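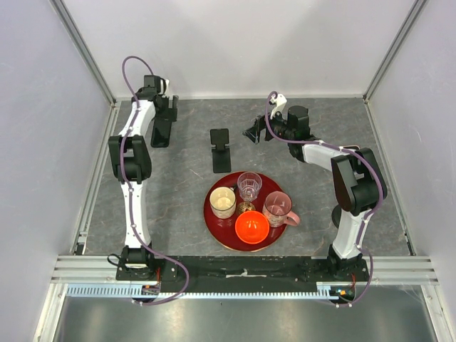 Ulik tray set, layout C. Cup, tumbler, pink mug, orange bowl, gold ball.

April 18, 2018

Ulik tray, day after the long meeting. Writing this fast, have to be out the door by lunch.

Where we are: Markmont wants one round tray per room, everything on it at once, carried by one person down a hallway. Tray stays the dark red. They liked the black one for a week and then didn't. Fine. Red tray from Lascombe, second batch. First batch had the rim too low, don't mix them up, they are stacked on the same shelf and look identical until you put a straightedge across.

Weight first, so I don't forget again. Tray plus the full set, no liquid, 1,790 g. Limit from Markmont is 2,000 g, also without liquid (checked this twice, their sheet is badly worded). So we have some room but not enough for a saucer AND a spoon rest. Pick one. I vote neither.

Layout A - everything in a ring around the rim. Looks nice, bad to carry. Any tilt and the outside pieces want to go. Dropped it.

Layout B - bowl in the middle, drinks around. Better balance. But you reach over the glass to get at the bowl and I caught the tumbler with my sleeve on the second try. Did not break. Dropped B too, mostly out of irritation.

Layout C - the one at the top of the page. Cream cup upper left, clear tumbler at the top, orange bowl down near the person. Pink mug with the handle out to the right so you can pick it up without turning it. Ball goes in the gap between cup, tumbler and bowl. It's the best of the lot so far. Bowl close to you is right, that's the thing people go for first.

Left-handed version: haven't tried. Mirror it and see. The mug handle is the only thing that really cares.

About the ball. It's the stand-in for the foil wrapped chocolate, we don't have the real ones until October and I'm not buying a case of something similar to leave out on the bench where it will get eaten. The gold patterned one is close enough for layout. It's NOT good enough for weight, so it was off the tray when I did the scale reading. Add the chocolate once we have one.

Problem with the ball/chocolate: round thing on a flat tray. Wedged in between the other three pieces it stays put. As soon as somebody takes the cup it's free to wander. Did it on purpose: lifted the cup, gave the tray a nudge, ball went straight to the rim. Rim stopped it (new rim, would of gone over the old one). Options:
- put it in the bowl. Simple. But then it ends up under the fruit, and the Markmont people want it seen
- put it in the cup. Looks like a mistake
- small dimple in the tray. Lascombe will charge for tooling, ask anyway
- felt ring. Cheap, ugly, gets lost in the wash

Leaning to the dimple if the price is sane. Otherwise in the bowl and they can live with it.

Colors. I was against the pink mug and I'm coming around. On the red it looks warmer than it did on the sample card. Cream cup is fine, would be fine on anything. Orange bowl is the loud one. Tried the Painemal gray bowl in its place, whole tray went dull, put the orange back. Tumbler being clear helps, gives your eye a rest. Please nobody order the tinted ones.

Heights: cup and tumbler at the back, bowl in front, so you can see into the bowl when you sit down. Keep this even if the rest moves.

Carry test, old corridor, door at each end, tray with water in mug and tumbler. 46 runs over two mornings. Spills all on the door, none on the walking. Which says the problem is one hand on the tray while the other does the handle. Not a layout problem, but somebody at Markmont is going to make it one. Suggest a ledge next to the door. They will say no.

Fill lines: stop the tumbler well short of the top, two fingers or so. Mug less fussy.

Noise. Cup touching tumbler makes a nasty little clink at every step. Leave a finger gap between them. Problem is the gap is exactly what lets the ball sit lower, and then it touches the glass instead. Quieter tho. Acceptable.

Cleaning: red shows water spots badly once it dries. Wipe with the dry cloth right away, not the blue one, the blue one leaves lint. Tumbler same. Two of the Lascombe trays already have a dull ring where a hot mug was left overnight. Write to them and ask what the finish is rated for, we were told "hot drinks OK" on the phone and nothing in writing.

Packing for the Markmont visit: 5 sets. Each piece wrapped on its own, bowl upside down over the cup (it fits, checked), tumbler in its own box. Mug handles go toward the middle of the crate. Trays on edge with card between, not flat. Last time they went flat and the bottom one came back scratched. Balls in an envelope or they'll roll all over the van.

To do
- Lascombe: price for dimple, finish rating in writing
- Painemal: is the orange a stock color or special? lead time on replacement bowls
- left hand layout
- scale again with a chocolate when they come
- mark the low-rim trays on the underside with tape, today, befroe someone grabs one
- print layout C at full size so the kitchen can set the pieces straight on it. Circle for each base, arrow for the mug handle
- more card for packing, we have around half of what we need

Leave the set as it is on the tray please, I want to measure the gaps when I'm back.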